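Cotar Questions the Storage Boom With a Plain Booth and a Short Shopping List

Most people who buy storage end up with more storage than order. That is the starting point for the small-space program Cotar opens to the public in March, and the company says it would like visitors to arrive with doubts.

The program is built on 428 responses from customers who had bought bins, racks or drawer dividers in the past year. Of those, 104 said the items they meant to store were still sitting somewhere else. Cotar does not claim the survey is scientific.

"We sell this stuff, and I still don't believe half of what gets said about it," said Rigoberto Cáceres, who runs the program. "A basket will not sort your mail. If you have more than 200 loose small parts in a drawer, a prettier drawer gives you the same problem with a nicer front."

Visitors will work in small fabric-lined booths, sorting small items into trays and deciding what deserves a shelf. Each session takes up to 4 people. There is no before-and-after contest, and Cotar will not be handing out badges for tidy homes.

Partner firms Briltico and Clemetti are helping with the booths. Cáceres was cool on the idea that wall-mounted pieces save space in every room — "they save floor, and then people fill the floor" — but agreed to include them so visitors can judge for themselves.

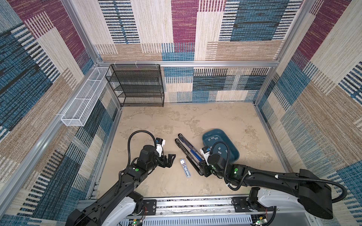
A Cotar sorting booth with patchwork fabric walls, mesh storage and a teal tray of small gray squares.

Sessions run about an hour, starting at 10 a.m. Visitors may bring one box of their own clutter, no larger than they can carry. Anything left behind will be returned to its owner, not donated.

A second round at the Muñoz showroom is under discussion. Cáceres said it will depend on whether people from the first one report any change after a month at home.

Media contact: Cotar Press Office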